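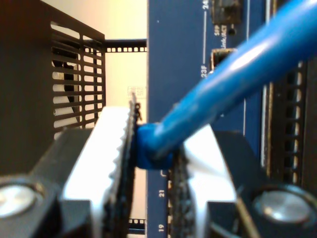 Our firm, Bradum, engages a virtual assistant through an agency for correspondence, diary management and invoicing, and the present agreement falls due for renewal in November. The agency has proposed moving from an hourly rate to a monthly retainer of 64 hours. Our own office is fully equipped, down to the thick blue cable at the equipment panel, and none of that expenditure is in dispute. The matter on which I seek guidance is unused time. The draft states that hours not used within the month are forfeited, whereas our workload varies considerably between quarters. Is it customary to request a rollover provision, and what limit would be considered reasonable?
Posted by Bradum Office, Sat 11 June

Plorwood
Rollover provisions are common and the agency should not be surprised by the request. Our organisation negotiated a carry-over of 8 hours, to be used within the following two months, after which they lapse. The agency's concern is ordinarily one of staffing – it must keep the assistant available whether or not you send work – so a modest cap is more likely to be accepted than an open-ended one. I would recommend that the clause also state how hours are recorded, in what increments, and when you will receive the statement. We were billed in quarter-hour units for some time before realising that the agreement was silent on the point.

Rana
Just stay on the hourly rate. Retainers favour the agency.

Vedov Admin
I would not go as far as the previous reply, as an hourly arrangement seldom guarantees availability in a busy period. You may wish to propose a smaller retainer with additional hours charged at the same rate on seven days' notice. Please also check the termination clause – in our case, any carried hours were cancelled on the date notice was given.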